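Filed under: Food & Farming, Notes

What a dry year does to a grocery bill

21 January 2018

I spent part of last week going through the numbers from the food pantry in Farngate, where I help with the monthly report. In May we gave out 882 boxes. Last month it was 1,209. The increase started when the bean and corn harvests came in short, and it has not let up.

Most of the families are farm families. They used to eat from their own fields until spring and buy oil, salt and sugar. Now they buy the corn too, and the price of a sack is up 43 percent at the Altura market.
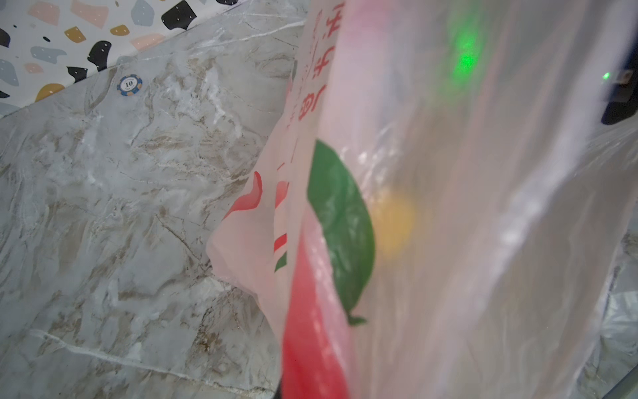 Why don't families just plant something else?

Seed costs money up front, and most of them sold or ate what they would have saved. A new crop also needs a buyer, and the closest one who takes anything besides corn and beans is in Toledo.

Damián Painemal farms on the north side of the valley and has sent me his rainfall notes for a few years. He had 8 days of real rain during the planting season. He planted twice and lost the first planting. He sold two cows to pay for the second, and the price was poor as his neighbors were selling too.

That last part worries me more than the harvest. A field can recover in one good year. A herd takes longer, and in the meantime there is no milk.

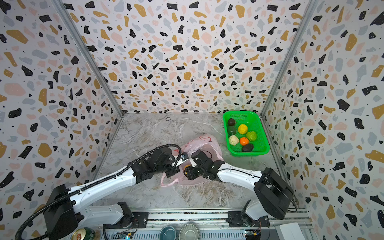
What would help before the next harvest?

Cash or seed vouchers, handed out before planting starts. Food boxes get people through the month, but they come too late to change what goes in the ground.

The Fonura co-op has talked about a seed loan paid back in grain. I'll write about it when I have seen the terms.

Get new posts by email. Enter your address to subscribe. You can unsubscribe at any time.

Contact | Back to top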